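Filed under: Storage, Grumbles

The sheet-metal bin, six months on

I was told a big metal bin would fix my bench. The pitch, from a Stubbs catalog that has been sitting in the bathroom since November, was that sloping sides make everything slide to the middle where you can grab it. I had my doubts and I still have most of them.

Parts do end up on the floor of the thing, I'll give it that. They also end up pointing every which way. If you wanted your bars lined up, get a rack. The catalog says the slopes "self-organize" your stock, and I would like to meet the person who wrote that and hand them my bin.

Then there's the finish. Bare gray sheet metal scuffs if you look at it wrong. Casmont sells a rubber liner for $60, and to me that's a lot of money to protect a box whose whole job is getting things dropped in it. I skipped the liner. The scuffs don't bother the bars any.

What I do like is color. Reddish-brown and dark green are easy to tell apart against gray, even with the two kinds mixed together and lying crooked.
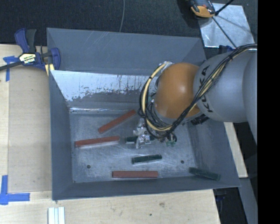
So I've quit sorting by size and started sorting by color, and it takes less thinking before coffee. Would a pair of cheap plastic tubs do the same job? Probably. Tubs would be a lot easier to lift, too, and I wouldn't worry about them chewing up a pale wood top when I drag them across it.

I'm keeping the bin for now. Ask me again once I've had to move it.

Recent posts
Stiltari shelf brackets: 18 screws too many
Do you need a 400-piece bit set?
The Bravia drawer unit, reconsidered
Labels that won't stay stuck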